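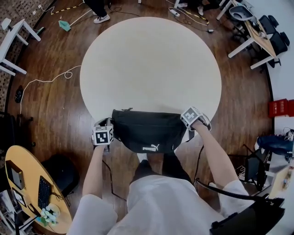

包里有股闷味儿，洗之前先怎么处理？
先把东西全部倒出来，拉链和夹层都拉开，里衬尽量翻到外面，挂在通风的阴凉处过一夜，第二天再决定要不要下水。

很多人一闻到味道就直接上水，我年轻的时候也这样，洗完晾干一闻，还是那股味儿，只是多了点洗衣粉的香气盖在上头，反而更怪。后来慢慢摸索，发现闷味儿多半藏在里衬和底角，那里塞着纸巾屑、饼干渣，还有不知道哪年哪月漏出来的一点护手霜。这些东西不先弄干净，泡进水里就成了一锅汤，把整只包都腌一遍。所以我家的规矩是先掏，再抖，再刷，最后才轮到水。

这一页我断断续续写了好久，起初只想记给自己看，后来亲戚朋友老来问，索性整理出来。讲的都是家里平常用的布包、尼龙包、帆布袋，真皮的不在里头，真皮我也伺候不好，还是送到店里稳当。

掏包这件事

掏包最好在桌子上铺一条旧浴巾，浅色的，这样掉出来的小螺丝、耳钉、纽扣一眼就能看见。我有一回在厨房水槽边上倒包，一颗备用扣子骨碌碌滚进下水口，那件大衣到现在还少一颗扣子呢。

倒完以后，把里衬从开口处揪出来，能翻多少翻多少。缝死的里衬翻不出来也别硬扯，扯脱了线，以后钥匙掉进夹层里摸都摸不着，那才叫烦人。翻出来的里衬用一把干的旧牙刷顺着缝线刷，边刷边轻轻拍。底角里结成团的毛絮，用粘毛滚筒不大管用，滚筒太宽了，进不去；我的办法是撕一截宽胶带，粘面朝外绕在手指上，一戳一个准。

拉链齿里也爱藏灰。把拉链拉开，用牙刷横着刷一遍，再竖着刷一遍，刷完先别急着拉上。

小苏打和茶叶，我两样都试过

小苏打装在旧袜子里，袜口打个结，放进包里闷上一天一夜，对付一般的汗味足够了。可千万别图省事直接撒进去！我撒过一次，缝线里的白粉弄了一个礼拜都没弄净，黑色里衬尤其显眼，看着像掉了一层头皮屑。

喝剩的茶叶也可以，但是一定要晒得透透的，捏在手里能碎才算好。晒到半干就往里放，味道没去掉，先给你养出一片霉点来。我家朝北，梅雨天根本晒不透，只能用炒菜锅小火慢慢烘，烘的时候满屋子都是茶香，倒也是件高兴的事。

咖啡渣我不推荐，虽然到处都有人说好。它去味是能去一点，可它自己的味道也留在里头，打开包来一股隔夜咖啡味，坐地铁的时候总觉得旁边的人在看我。

香水更别喷。香水加汗味，谁闻谁知道。

手洗的水要调得淡

尼龙和涤纶的包，我一律手洗，水温跟手差不多就行。洗涤剂用中性的，洗羊毛衫的那种就很好，我用的是 Elliren 的，瓶子矮矮胖胖，倒起来不会一下子冲出来一大股。换成您家里现成的牌子也一样，只要瓶身上写着中性。

配比我是这么来的：大盆里放半盆水，洗涤剂倒一小瓶盖，搅开，水面上有薄薄一层泡沫就够。泡沫多了冲起来没完没了，尼龙里面那层涂层也经不起老泡。泡的时间我掐在5分钟，定个闹钟，到点就捞。有人说泡一个晚上更干净，我拿一只旧包试过，第二天早晨里面的涂层一块一块起皮，像晒伤的鼻子，心疼得我呀。

刷的时候用软毛的，顺着布纹走。提手和肩带是最脏的地方，可以多抹一点洗涤剂，用指肚慢慢搓。印了字或者图案的地方，用海绵轻轻按就好，别拿刷子来回蹭，印花掉起来是一小片一小片掉的，掉了就补不回去。

冲水要冲到挤出来的水没有滑溜感。不要拧！包里头常有一层薄海绵或者硬衬，一拧就折出死褶，怎么熨都回不来。把包夹在两条干毛巾中间，用手掌往下压，压出来的水让毛巾吸走，毛巾湿了再换一面。

洗衣机我不是完全不用，帆布购物袋、没有硬衬的束口袋，装进洗衣网里，跟着毛巾一起走轻柔档，没出过什么事。洗之前把扣子扣上、绳子打好结，不然绳子能把一桶毛巾缠成麻花。

油渍、圆珠笔和口红

油渍要趁早。在外面吃饭溅上了，先用干纸巾按，不要擦，一擦就大了一圈。回到家撒点玉米淀粉，盖住油点，搁上半个钟头，拍掉，再看。颜色还深就再撒一遍。之后用一滴洗洁精点在上面，湿布打圈，清水擦净。

圆珠笔印子用酒精棉片，从外往里点，一边点一边换干净的地方。动手以前请先在包底不显眼的角落试一下，有些深色的布料沾了酒精会褪色，我就把一只墨绿的包擦出了一块浅绿，后来只好在那里缝了个小布标，别人还夸好看。

口红最难缠。我先用勺子背把浮在面上的刮掉，再用卸妆油揉，揉开以后马上接洗洁精，中间不能停下来接电话。

去味喷雾，自己配一瓶

手边有个空喷瓶的话，可以配一点放在门口。我用的是从 Uvon 买来的细雾喷瓶，一瓶能装315毫升，凉白开倒到八分满，加一大勺医用酒精，再加小半勺白醋，摇匀。离布面一臂远喷两下，晾干再收。白醋那点酸味挥发得快，窗户开着，转个身就没了。瓶子上记得贴张纸条写清楚是什么，家里有老人小孩的更要写大一点，放高一点。

这东西我配得不多，用完再配。放过一个夏天的那瓶，颜色倒没变，我心里总归不踏实，拿去擦水龙头了。

拉链卡住了怎么办

先看一看是不是咬住了里衬。十回有八回是这个原因。一只手把布往旁边绷紧，另一只手捏着拉头一点一点往回退，退的时候稍微上下晃动。急不得，越急咬得越深。
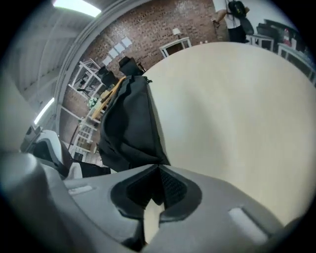

退出来以后，拿一截白蜡烛在链齿上来回蹭两遍，再把拉头拉个三四趟，多余的蜡屑用干布抹掉。铅笔芯也行，只是浅色的布容易蹭黑。我妈那一辈爱用肥皂，滑是滑，可遇到潮气会发黏，灰尘也爱往上粘，过一阵子又得重新来。

拉头拉过去链齿却合不上，多半是拉头松了。用小尖嘴钳在拉头两侧的尾部轻轻夹一下，左边夹一点，右边夹一点，试拉，不行再夹。力气一定要小，拉头是铸的，夹过了头会裂，裂了就只能整条换掉。拉片断了倒是好办，穿一个小钥匙圈，或者编一段细绳打个结，还比原来好找。

晾和晒

尼龙包怕大太阳。七月里我曾经把一只天蓝色的挂在阳台上，忘了收，朝外的那一面晒成了灰白，朝里的还是天蓝，一只包变成两只。从那以后都挂在阴凉通风的地方，开口朝下，用晾衣夹夹住底部的缝边。夹子别夹在肩带的扣子上，湿包坠着，扣子会被拉歪。

里面塞两团旧毛巾，撑住形状，过几个钟头换一次干的。报纸我不爱用，油墨沾到浅色里衬上又是一桩官司。赶时间的话，电风扇对着吹就好，吹风机只开冷风。

怎么知道干透了呢？把手伸到底角去摸，再用手背贴一贴肩带和包身接缝的那里，那里最厚，干得最晚。摸着凉丝丝的就是还有潮气，再挂一宿。

收纳，我家折腾过好几轮

我家里的包不止11个，大大小小，有的是自己买的，有的是买东西送的，还有孩子小时候背过舍不得扔的。一开始全挂在门后，一层叠一层，门都关不严，要拿最里面那只，外面的哗啦啦全掉下来。后来换成抽屉，躺平了放，软包倒是合适，带硬底的压得变了形。

现在是这样安排的：玄关有一个窄柜子，宽51厘米，是在 Aitken 的清仓区捡回来的，原先好像是放唱片的，隔板一道一道竖着，正好把包像书一样立起来。常用的放在手边那几格，换季的放最上面。软塌塌立不住的，里面塞一只卷起来的薄围巾，围巾也顺便有地方待了。

肩带要收进包里，别垂在外头，垂着就会互相绞。金属链条的用一张软纸包住，省得把旁边的布面勾出毛来。腰包和小斜挎包把带子绕两圈，扣上扣，塞进自己的主袋里，拉链拉到一半留个口透气。

防尘袋不用特地去买，穿旧的棉枕套最好，透气，还能洗。塑料袋千万别套着过夏天，我有一只布包就是在塑料袋里长出了一身小黑点，洗也洗不掉，最后剪成了几块垫花盆的布。

干燥剂放一小包就够，饼干盒里拆出来的那种，摸着还是一粒一粒的就能用。记得半年换一次。我是每逢换被子的时候一起换，这样不用另外去记。

出门回来的小习惯

我每个星期五晚上做完饭，趁炉子上还炖着汤，就把这一周背的包清一遍。小票拿出来，零钱倒进玻璃罐，糖纸扔掉，雨伞单独挂起来。湿伞绝对不能隔夜留在包里，哪怕套了伞套也不行。

包底也顺手擦一擦。想想看，这包一天里放过餐厅的地板、公交车的座位、超市的推车，回到家又往餐桌上一搁，是有点那个。我拿一块拧得很干的抹布擦底面，擦完翻过来晾在鞋柜上面，等汤好了它也干了。

充电线用完绕成小圈，用扎面包袋的那种小铁丝扎一下。笔要盖好笔帽，最好另外放在一个小笔袋里。水杯的盖子拧紧以后倒过来晃一晃，不滴水再放进去，我就为这一步偷懒，赔进去一本图书馆的书。

补几句零碎的

肩带磨脖子，可以缝一段旧毛巾套上去，套子开口用按扣，脏了拆下来洗。

帆布袋洗完缩水、皱巴巴的，趁半湿的时候用手把四边拉平，再盖一块布熨，比干了以后熨省力得多。

布面起了毛球，用剃毛器之前里面垫一本硬壳书，不然一不小心剃出个洞。

反光条发暗，用湿海绵蘸一点点牙膏轻擦。牙膏选白色的，带颗粒的那种会刮花。

背了好多年的旧包要是实在不行了，扣子、拉链头、调节环都拆下来留着，装进小瓶子里。我有一只 Ollach 的旧背包就是靠这些零件又多用了几年，肩带上的调节环还是从孩子的书包上拆下来的，颜色对不上，黑包配了个红环，我看着挺喜欢的。

有人问过防水喷雾要不要喷，我一年喷一次，雨季以前，在阳台上喷，口罩戴好，喷完挂到第二天再背。喷之前包一定得是干净的，脏着喷上去，污渍就一起封在里面，下回再洗可就费劲了。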